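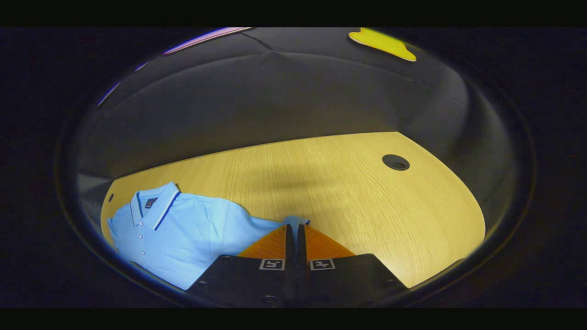 A pale blue polo shirt, awaiting judgement.

The polo shirt is the most dishonest garment a person can be asked to fold. A T-shirt makes no promises. A proper shirt, with cuffs and a stiff collar, warns you from the start that it means to be ironed. The polo sits between the two, saying it is casual, and then produces a collar.

I have been folding them at the table for years, always in the evening, always with the radio on, and I would like to make the case for giving up.

Start with the collar. It is ribbed, it is often trimmed, and the stripes along the edge, white and navy on the sort I mean, exist mainly to show the world that one flap has rolled under. A plain collar can be crooked in private. Put two parallel lines along it and you have fitted a spirit level to your own neck.

Then the buttons. The shop-floor method, as taught to me one summer at Haltevum in the Plunstead precinct, was to do up every button, lay the shirt face down, bring the sides in to the width of a magazine and turn the bottom up. We had 131 of them to get through before opening and I was told I had a gift. I was 19 and believed it. What I had was a plastic folding board, and without it my polos have come out shaped like Portugal.

There are people who will sell you a cure. Cukon makes a board for the home, which I bought, and which now lives behind the wardrobe. Aguiar, whose catalogue still arrives addressed to the people before us, offers a set of drawer dividers so that each shirt can stand on its edge like a file. I tried that too. A standing polo slumps by breakfast, and takes the one next to it down as well.

The usual defence of folding is that it saves ironing. Piqué, the dimpled cotton most of these things are made of, hardly shows a crease after an hour on a warm body. The shirt was designed for people running about after a ball. It can survive a chair.

So I have moved to hangers for the two I like and a heap for the others, and I have noticed no change in how I am received at the post office. My household disagrees with me on this. There is a view that a heap on the dining table is still a heap, whatever essay has been written about it, and that people would like to eat there at half past six. I am prepared to move it to the chair.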